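Notes d'intervention, Prustonholm, 22/02/2019
Othmane Shehata

Ouverture (ne pas lire, parler)

Dire bonjour, passer vite sur le programme. Poser la question tout de suite : est-ce qu'une machine sait faire une corvée d'atelier ? Pas souder mille fois le même point. Une vraie corvée, celle qu'on donne au stagiaire le vendredi.
Mon exemple : ouvrir un PC de bureau et s'occuper de ce qu'il y a dedans. Chez Furkau, 925 unités centrales à démonter l'an dernier, toutes à la main.
Laisser la salle regarder les câbles avant de reprendre.
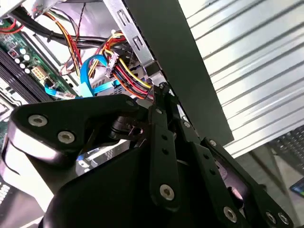 Pourquoi je n'y crois pas encore

Un câble, c'est mou. Il n'est jamais deux fois au même endroit, il passe devant celui qu'on cherche. Un technicien tire un peu, sent que ça résiste, change d'angle. Il ne regarde même pas.
Rappeler le devis Gitia : 4 000 euros de réglages, pour un seul modèle de boîtier. Le modèle suivant, on recommence.
Insister sur les connecteurs. Alimentation, SATA, nappes : chacun a sa prise, son sens, parfois son ergot. Deux doigts rigides là-dedans, ça demande de la place, et les fabricants de boîtiers n'en ont jamais laissé.
Méfiance envers les vidéos accélérées. Demander à chaque fois combien d'essais, et qui tient le boîtier.
(Si retard, sauter Kyei et passer directement à l'image.)
Kyei : leur argument, c'est que la machine ne se fatigue pas. D'accord, mais un opérateur fatigué débranche quand même une prise SATA. 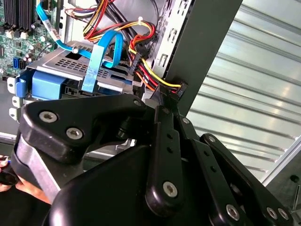 Nia Foulkes m'a répondu là-dessus, en octobre, que je jugeais trop tôt : à son avis il suffit que la machine fasse la moitié des gestes, même lentement, et l'atelier y gagne. Donner sa position sans la caricaturer. Ma réserve : la moitié facile, on la fait déjà en 2 minutes.
Ouvrir aux questions. Garder le micro près d'Emlyn Voyle.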